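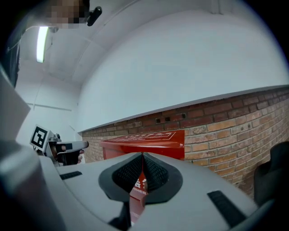

Buenas tardes a todos, y gracias por quedaros después del café, que ya sé que a estas horas la silla pesa. (Esperar a que entren los rezagados. Beber agua ahora, que luego se me olvida.)

Vengo a contaros cómo funciona por dentro Ametepe, el software con el que en Fetberg convertimos las grabaciones de unas pinzas de mano en trayectorias que un planificador puede usar. De la mecánica hablaré muy poquito, y si alguien tiene curiosidad me busca luego en el pasillo, que yo encantado. Lo que me quita el sueño es lo que viene después de grabar: saber dónde estaba cada pinza, en qué instante y con cuánta confianza lo decimos.

## Localizar con ojo de pez

- Empezar por el problema, sin fórmulas. La lente es muy abierta y las paredes rectas salen curvas. Si el modelo de distorsión está mal ajustado, el error crece hacia los bordes.
- Contar lo del ladrillo con cariño, porque tiene su gracia: una pared de ladrillo da esquinas a montones, el detector se pone contentísimo, y luego resulta que todas se parecen entre sí y las correspondencias saltan de una hilada a la siguiente.
- El techo blanco, en cambio, apenas da nada. Las luminarias ayudan, pero saturan.
- Máscara fija sobre el cuerpo de la pinza. Insistir en esto: si no se enmascara, el sistema ve algo que nunca se mueve y concluye que la cámara tampoco.

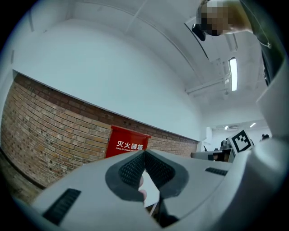
*Las yemas en V ocultan parte de la caja del extintor; detrás, a la derecha, el marcador de otro dispositivo.*

Aquí pararme un momento y dejar que miren. Un objeto rojo sobre la pared, con letras blancas grandes, es una referencia estupenda, y a la vez queda medio escondido justo detrás de las yemas. En Ametepe a cada punto le damos un peso según su historial de oclusiones, y un punto necesita 4 observaciones limpias antes de entrar en el mapa. Antes entraba a la primera y, bueno, el mapa parecía un erizo.

## Dos pinzas, un solo reloj

- Cada cámara lleva su propio reloj y cada reloj tiene su opinión. Alineamos primero con las marcas de tiempo y luego afinamos con el movimiento.
- El desfase que peor nos trató fue de 27 milisegundos. Suena a poco, pero con las manos moviéndose deprisa una pinza llega a la tapa antes que la otra, y el planificador aprende esa descoordinación con una fidelidad conmovedora.
- Los marcadores nos sirven para medir la pose relativa entre pinzas cuando una ve a la otra. Si no se ven, tiramos de la estimación visual e inercial y dejamos que la incertidumbre crezca, sin maquillarla.
- Remuestreamos todo a 100 Hz. (Si preguntan por qué no más: el control de abajo ya interpola, y los ficheros engordan una barbaridad.)
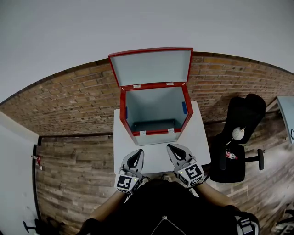
## De la trayectoria al planificador

La caja con tapa es mi ejemplo favorito, y perdonad si me extiendo. La tapa gira sobre bisagras, así que las manos, mientras la sujetan, tienen que respetar un arco. Nornombridge, nuestro módulo de planificación, ajusta ese arco a la trayectoria grabada y comprueba después si el brazo puede recorrerlo sin forzar ninguna articulación.

- Ventana de optimización: 300 muestras, o sea, tres segundos.
- Si el ajuste falla, se descarta el tramo y se guarda el motivo en el registro. Ese registro lo leemos, de verdad, con el café de la mañana.
- Enseñar el visor en directo solo si la red de Sandgate aguanta. Si no, pasar al vídeo local, carpeta «demo».

Cerrar con lo que falta: calibrar sin tablero y detectar antes las derivas lentas. Dar las gracias, dejar puesta la diapositiva del repositorio y abrir el turno de preguntas.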